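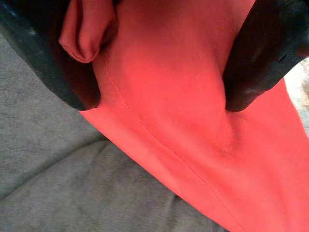 **Verkent red** is a traditional name for a group of textile dyes obtained from the root of the madder plant, and for the cloth colored with them. The name comes from the river town of Verkent, where dyeing was the main trade for more than a century. The color varies with the water, the age of the root and the heat of the bath. At one end of the range are warm salmon and coral reds, which look brighter where light strikes the fabric and deepen to brick red in the folds. At the other end are browns and dull purples.

## History

Madder was grown on the river flats before any dye works stood there. The first recorded works opened in 1642 beside the lower bridge and bought root from farms in the Brustum valley. By 1753 the town had 40 dye houses, most of them family businesses with one or two vats. A town rule of that year required them to empty their vats only after dark – a rule that was often ignored.

Synthetic alizarin ended the trade in the late nineteenth century. Madder fields were turned over to sugar beet, and the last large works became a flour mill.

## Process

Roots were dug in their third year, dried in kilns and ground to powder. Cloth was first treated with alum, which fixes the dye to the fiber, and then heated slowly in the madder bath. Dyers kept the bath well below boiling, as high heat brings out the brown coloring matter in the root. Chalk was added where the local water was soft.

Wool takes the dye readily. Cotton needs extra treatment with oil or tannin, and cotton goods were sold at a higher price.

## Grades

Merchants sorted the powder into two main grades. *Nusach* was made from peeled root and gave the clearest reds. *Chuang* included the bark and was used for coarse cloth and blankets.

## See also

- Alizarin
- Mordant
- Natural dye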